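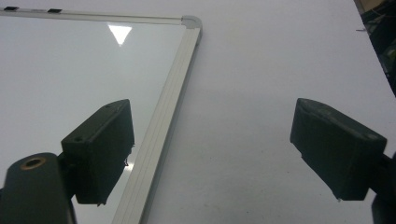
Attachment 1: whiteboard on the table, corner cap and the two black clips on the top rail

Ticket 415
Product: Stelloron room booking, web version
Opened by: office desk, Trarkberg site
Priority: normal
Status: solved

Aug 20, 2024
Hello support team,
We use Stelloron to book our meeting rooms and the small equipment which belongs to them. After the update in July, we have a problem with the bookings that repeat every week. When a person changes the time of one meeting, the whole series moves to the new time. Before the update, the program asked "only this one or all?" and now this question does not appear.

I tried the following:
- Logged out and in again. No change.
- Deleted the browser data. No change.
- Used another browser. The question appears one time, then never again.
- Made a new series with a new name. This one works correctly.

The problem is only with the old series, made before the update. The equipment list is affected also. The whiteboard is listed under room 127, but in the moved bookings it is shown as "not assigned".

Reply from Pralico support
Thank you for the clear report. Please open Settings, then Calendar, and tell us which value you see in the field "Series rule". Please tell us also if your calendar is connected with the Bennani mail service.

Reply from office desk
The field is empty for all old series. For the new one it says "Ask". Yes, we are connected with Bennani.

Reply from Pralico support
Then we know the reason. The update did not copy the rule for series which came in by the mail connection. Please do these steps in this order:
1. Pause the Bennani connection.
2. Select the old series and set "Series rule" to "Ask".
3. Save, wait 3 minutes, and start the connection again.
4. Open each equipment item and press "Assign again".

Reply from office desk
I did the steps. The question appears again in both browsers, and the whiteboard is back under room 127. One small remark: the list on the page stops at 100 series, so I had to repeat step 2 on the second page. Maybe you can write this in the help text.

Pralico support changed status to: solved
The remark is passed to the help text team.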